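Ruseck brings back the wipe-clean tablecloth, and is only slightly sorry

FOR IMMEDIATE RELEASE

Ruseck, the household textiles firm that has spent most of its life selling sensible curtains to sensible people, will return to printed table coverings in March with a range of florals called Lomulari. It is the company's first new tablecloth pattern in 30 years. The previous one was a brown check, and stocks of it are still available to anyone who asks.

Lomulari comes in three prints. All are sold by the metre from the roll, in the traditional manner, with a member of staff leaning across the counter and asking whether you have remembered to allow for the drop. Most people have not. Shops in the Ponce chain will carry the full range from launch, and independent drapers can order from the same day.

The patterns were drawn by Benedita Paiva, who joined the firm's design room from a wallpaper maker and was given a brief of one sentence: flowers, but ones that can cope with gravy. She filled 39 sheets of paper before anyone at Ruseck would agree on a fern. The sales team wanted roses. The design room did not want roses. The discussion took up most of a winter and is not discussed at lunch.

"A tablecloth is looked at for years by people who are thinking about something else," said Paiva. "If it shouts, you grow to hate it by the second Sunday roast. I like a print you stop noticing and then miss when it's in the wash, or in this case when it's being wiped."
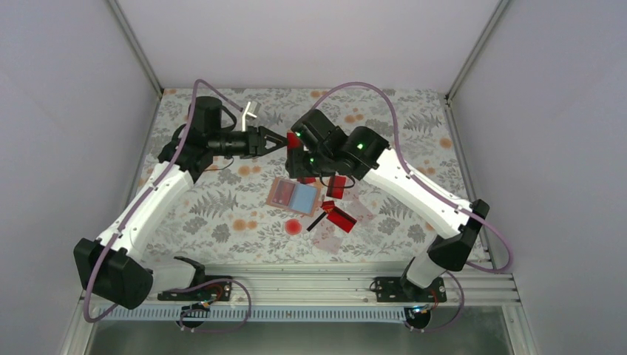

Grey ferns and muted orange flowers on an off-white ground.

The decision to return to florals follows a long period in which the trade was told, mostly by itself, that the tablecloth was finished. Bare tables were thought to be modern. Place mats had their moment. Ruseck went along with all this and put its money into blackout lining, where it did very nicely, thank you.

What changed was the post. The company had been getting letters about tablecloths for as long as anyone in the office could remember, and filing them under Miscellaneous. Last year the Miscellaneous drawer stopped closing. Some 2000 letters were taken out and read over several wet afternoons, and a good many asked for the same thing: a cloth with flowers on it that could be cleaned with one hand while the other was holding a baby, a telephone or a saucepan. One writer enclosed a square cut from her mother's old cloth, with a note asking for it back. It has been returned, with an apology for the delay.

"We are not a quick company," said Rawiri Stubbs, managing director. "Our customers told us what they wanted over and over again, in ink, and we thanked them and sold them curtains. I would like to say we had a plan. We had a drawer."

Each Lomulari cloth has a coated surface and a soft backing, and should be wiped with warm water and a drop of washing-up liquid. It must not be ironed. Ruseck repeats this with some feeling, having printed the same advice on the brown check and received the results by parcel. Creases from folding will ease out if the cloth is left flat in a warm room overnight, and keeping it rolled on a cardboard tube avoids the problem. The first 100 customers at each Ponce shop will be given a tube. It is a plain tube.
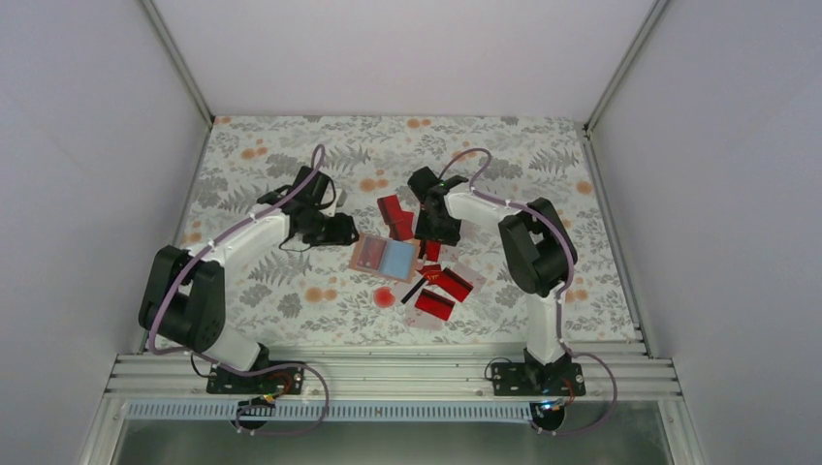

Histisow, the home sewing club that tried out the cloth before launch, was broadly in favour, though its members asked Ruseck to stop calling the stuff "low maintenance", a phrase they felt had been used on them before. They also reported that it cuts cleanly with ordinary scissors, makes a decent apron and a poor cushion, and should be held with clips while sewing, as pins leave holes that never close. Their suggestion of a matching peg bag has been passed to the design room, where it is under consideration and has already caused one argument.

Offcuts will be sold by weight from the Ruseck factory shop, which opens at 10am and shuts when the till has been counted.

Swatches can be requested by post or telephone. Letters about roses will be read, eventually.

ENDS

Notes to editors

Lomulari is pronounced however you like. Paiva and Stubbs are available for interview, preferably separately if the subject is ferns.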